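How to Get Candle Wax Out of a Carpet

Posted 03/11/2018 in Around the House

Every winter, as soon as the evenings draw in, the candles come out in our house, and every winter at least one of them goes over. I've had wax on the stairs, wax on the hearth rug and, one memorable January, a whole pillar candle's worth on the landing. So I've had plenty of practice, and I'm very happy to pass on what I've learned.

First of all, leave it alone! I know it's tempting to grab a cloth and start dabbing, but warm wax spreads beautifully and you'll only push it further down. Put a few ice cubes in a freezer bag, lay it on the spill and go and make yourself a cup of tea. When you come back the wax should be hard enough to snap.

Break it up with the back of a spoon and lift off whatever comes away easily. Go gently, particularly on a looped carpet, where a knife can catch and pull a thread. Then run the vacuum over the crumbs before they get trodden in.
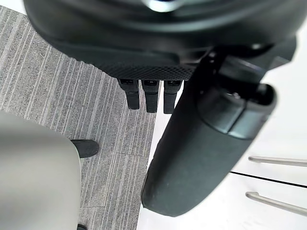
Now for the iron. Set it to low, with the steam switched off, and empty out any water if you're as forgetful as I am. Lay 2 sheets of plain brown paper over the mark (kitchen roll will do, as long as it hasn't got a printed pattern) and press lightly for a few seconds at a time. You'll see greasy patches coming through as the wax melts into the paper. Move to a clean bit each time and keep going until nothing more comes up. It can take a good while, so put the radio on.

Do check what your carpet is made of before you start. Wool copes well with a cool iron, but some man-made fibres will melt, and for those I'd use a hairdryer and plenty of patience instead.

If the candle was a coloured one you may be left with a faint stain. Dab it with a little surgical spirit on a white cloth, trying it first in a corner behind the sofa, then blot with cool water and let it dry overnight. Brush the pile up with your fingers in the morning.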